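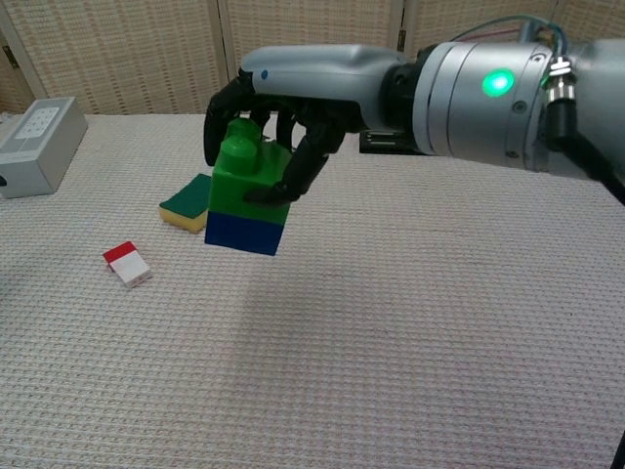 Step 3: Lift the stack

If you skipped steps 1 and 2 go back, the arm has to be homed and your grasp saved under your team name first. Ask Kerubo Ndung'u if you lost the login.

Green block on top, blue underneath. Fingers go on the green one only. Grab too low and you push the two apart, we lost most of a Monday to that.

Open the grasp you saved. Run it at slow speed. Watch the studs, if a finger lands on top of one the grip will rock. Back off and come in again a bit more to the side.

Then raise. Small lift first, just clear of the cloth. Stop there. Count to 4. If the blue block stays on, save the pose as LIFT_A. If it drops, press the blocks together harder by hand and redo, don't touch the code yet.

Close value: start at 121. Team Andeo ended up at 141 but thier blocks were older and looser. Write down whatever you use.

Leave the sponge and the small white and red block where they are. They're obstacles for step 5 and Si-eun's layout sheet assumes you didnt move them.

Step 4: Set it down

Same path backwards, slower. Open the fingers only when the blue block is flat on the cloth. Open early and it tips.

Log each try, misses too. Wanda Blackwood needs the log for the February meet and she will ask for the misses.

Trouble

Fingers close but nothing lifts: you loaded the open pose. Happens a lot.

Stack twists when it goes up: grip is off center, redo step 2.

Arm wont take the pose: check the team name for typos, then restart Flesilo.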